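Questions fréquentes : préparer votre séjour à Skustness

Les réponses ci-dessous concernent la maison d'hôtes Skutside et le village de Skustness. Elles ont été mises à jour le 18 juin par Séverine Leclerc.

Comment venir à Skustness ?
Le car part du port et s'arrête devant l'épicerie Joly, à 800 mètres de la maison. Le trajet dure 80 minutes. Les billets s'achètent à bord, par carte uniquement. En voiture, suivez la route côtière jusqu'au bout ; le dernier tronçon est étroit et on s'y croise sur des refuges.

À quelle heure peut-on arriver ?
Les chambres sont prêtes à partir de 17 heures. Si vous arrivez plus tôt, vous pouvez laisser vos bagages dans l'entrée. Pour une arrivée tardive, prévenez Didier Hoarau la veille, il vous enverra le code de la porte.

Quelle chambre choisir ?
Les chambres du premier étage donnent sur le fjord, celles du rez-de-chaussée sur le jardin. Ces dernières sont plus calmes en été, quand les bateaux rentrent tard. Le petit déjeuner est compris dans tous les cas.

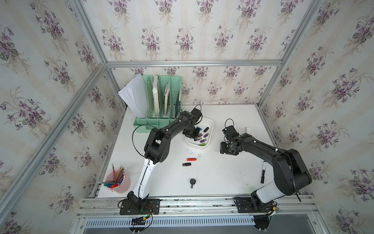 Papier peint à bouquets de violettes et rayures pâles.

Y a-t-il du wifi ?
Oui, dans toute la maison, mais le débit baisse le soir. Pensez à télécharger vos cartes et vos billets avant de partir. Le réseau mobile passe bien au village et disparaît après le premier col.

Peut-on venir en hiver ?
La maison est ouverte toute l'année, sauf deux semaines en décembre. Il fait nuit très tôt et le car ne circule qu'une fois par jour. Prévoyez des crampons légers pour le chemin du phare, souvent verglacé.

Où manger sur place ?
Le restaurant Marnix sert du poisson midi et soir, de mai à septembre. Réservez pour le dîner, la salle est petite. Hors saison, il reste l'épicerie Joly, qui prépare une soupe le midi, et la cuisine commune de la maison.

Proposez-vous des sorties ?
Gwenaël Texier accompagne la marche du phare, quatre heures aller-retour, sans difficulté technique. Marisol Ledesma emmène les groupes en kayak quand le vent le permet. L'inscription se fait la veille avant le dîner.

J'ai oublié quelque chose dans ma chambre, que faire ?
Écrivez-nous en décrivant l'objet et en précisant vos dates. Les petites affaires sont gardées six mois à l'accueil. L'envoi postal est à votre charge.

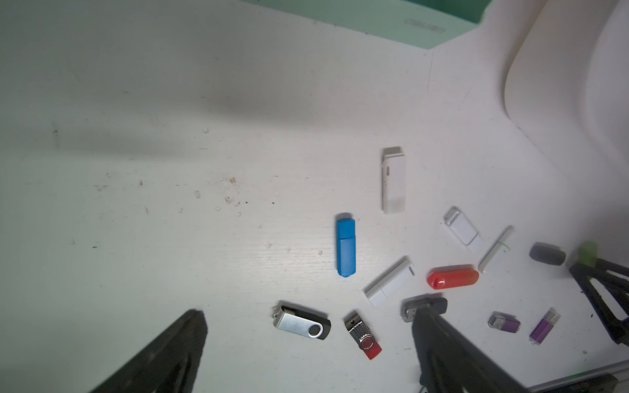 Quelles sont les conditions d'annulation ?
L'annulation est gratuite jusqu'à 24 jours avant l'arrivée. Passé ce délai, la première nuit est due. Si le car ou le ferry est supprimé, nous reportons le séjour sans frais.

Les animaux sont-ils acceptés ?
Les chiens sont acceptés au rez-de-chaussée, avec un supplément par séjour. Ils doivent être tenus en laisse dans le village, où les moutons circulent librement.

À qui s'adresser pour une autre question ?
Yannick Arnaud répond aux messages envoyés par le formulaire de contact, en général sous deux jours.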